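Is the Tejada gripper worth paying extra for over the Bunia?

Flistbridge
Posted Mon 19 July

We're choosing a gripper for a small arm that will mostly handle fruit and kitchen bits. The Tejada seller sent me a sheet claiming 753 picks out of 753 in simulation. The Bunia is a good deal cheaper and its maker claims nothing much at all. I've had the Tejada model running in our own simulator for a week and it does look good, but I don't trust it. Has anyone used either on real fruit?
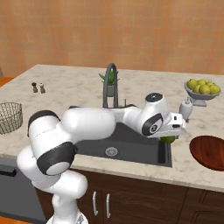

My main worry is grip force. Our simulator treats every object as rigid, so squeezing harder never costs you anything. Holding something small and green over the rim of the sink looks tidy enough, but I can't tell from that whether a real lime would come away bruised. I've asked the seller twice for force readings and been sent the same sheet both times.

3 replies

Andovlow
We bought the Bunia in February. Over 300 picks with real lemons and limes it dropped 19, nearly all of them wet. The pads are poor, so budget for replacements. I haven't tried the Tejada, but I'd want to see its drops before I paid more. A perfect score usually means easy starting positions. Move the fruit a bit between runs, lower the friction in your simulator and see what's left of that 753.

grip_and_grumble
tejada is fine, had mine ages, no complaints. don't do fruit with it though

tallbench8
Ask for a loan unit. If they won't lend one for a fortnight I'd walk away. Also check the cable exit, ours fouled the wrist on low reaches and no simulator showed us that.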